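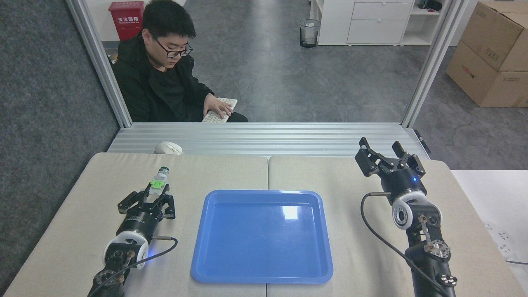
Left arm with a small bottle, right arm waiting its turn, blue tray between them.

Sterthorpe Makers' Circle: our visit to the Plistidik open day

9th May was the date we'd had on the clubroom wall since April, and it was worth every minute of the journey! Plistidik opened up its Kaewmanee workshop for the day and let visitors wander from bench to bench, ask whatever they liked and stand close enough to hear the motors. I have come home with a full notebook, sore feet and a very strong wish for a pair of robot arms of my own.

The pictures on this page are all from the two-armed bench, where most of our group ended up spending the afternoon. I've put down what I can remember around them. If you were there and I've got something wrong, please write in and I'll put it right.

At the bench

The set-up is so simple to look at. Two black arms, one either side of a padded beige table top, and a shiny blue tray lying across the join in the middle. Each arm ends in a gripper with two angular fingers. Behind it all there's a ribbed aluminium rail with an upright at each end, and on the other side of that, the young man with the keyboard on his lap, close enough to have a chat with if you leaned a bit.

The job on show was moving small bottles into the tray. I know how that sounds. I went in thinking I'd watch for a minute and go and find the tea, and I was still there when they started turning off lights at the other end of the room. You get completely caught up in it – the arm comes across, slows right down over the table, seems to think about it, and then the fingers close. People were holding their breath. There was a small cheer at one point from the back, and I'm fairly sure it came from our lot.

The sound was a surprise as well. I'd expected whirring and clanking, and what you get is a soft hum that rises a little when the arm speeds up. You could talk over it easily, so everybody did.

Both grippers open

I like the arms best between goes, with their fingers spread and nothing in them. You can see the shape of the things properly then, and follow the cables looping down from the wrists. Note the little lights too, green low down on the left arm and blue up by the right gripper. We had a long and happy argument on the way home about how much slack you'd want in a cable like that. (Plenty, is my view. We've all snapped one.)

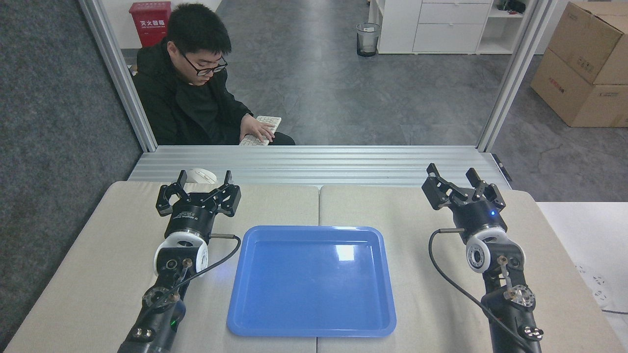
Lamai Jitpraphai told us that the hardest part of the whole project had been teaching the arms to be gentle. Getting to the bottle was sorted out early on, she said, but for weeks they either squeezed too hard or let go too soon, and the team practised with 300 bottles before they were happy to let the public near. She also said that having two arms makes life harder at first, as each has to know where the other one is, and that she'd still never go back to one.

I asked her whether the arms ever bump into each other. She laughed and said to ask her again when the visitors had gone.

The software behind the demonstration is called Clukeveo, and it's their own. I won't pretend I followed all of it. As I understood things, a person shows the arms how a job is done, over and over, and the program works out its own way of doing it from all those goes. The bottle job took 149 goes before it would run by itself, and the newest version managed with 87. That got a proper murmur from the programmers in our group.

Another bottle

Back to the left arm again, with a bottle held upright between its fingers. The label is such a bright green that you could pick it out from right across the room, and I found my eye going to it every time. The right arm has its fingers open and pointing up towards the back of the table, and the tray is still empty. Have a look at the metalwork on the lower part of the right arm if you're building anything similar – all those brackets and bolts are out in the open, and I could have spent an hour with a sketch pad on that section alone.

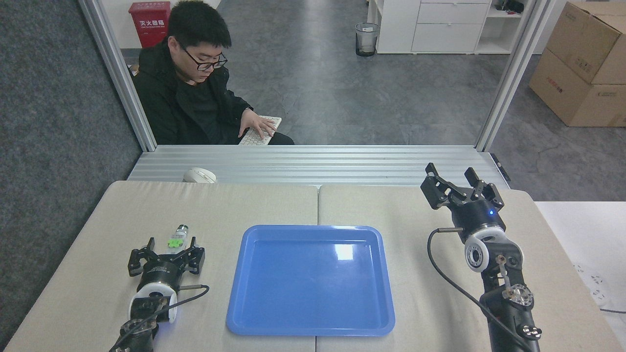
Questions we asked

Kamol Rojanasak took questions at the end, and was very patient with us. A few of the answers, from my notes:

Could it sort bottles by colour? Yes, and they've tried it, but it makes for a slower show.

What happens if you move the tray? Small shifts are fine. Turn it right round and the arms have to be shown the job again.

Why padded table panels? They're kinder to bottles and to fingers, and they keep the noise down.

Can a beginner have a go? Yes! He was keen on this one. He learnt on a single second-hand arm at his kitchen table, and thought a club like ours would get on well with the same.

Coming up

We've been asked back, and Kamol has offered to bring some of the Clukeveo team over to Sterthorpe for an evening talk. No date yet. I'd like to have our own gripper project far enough along to show them by then, so if you've been meaning to come to a build night, please do. We need people who can solder, and people who can file a bracket to fit, and there's a box of motors in the cupboard still waiting to be tested.

Thank you to Lamai, Kamol and everyone at Plistidik for having us. If you took pictures of the other benches, send them in and I'll start a second page.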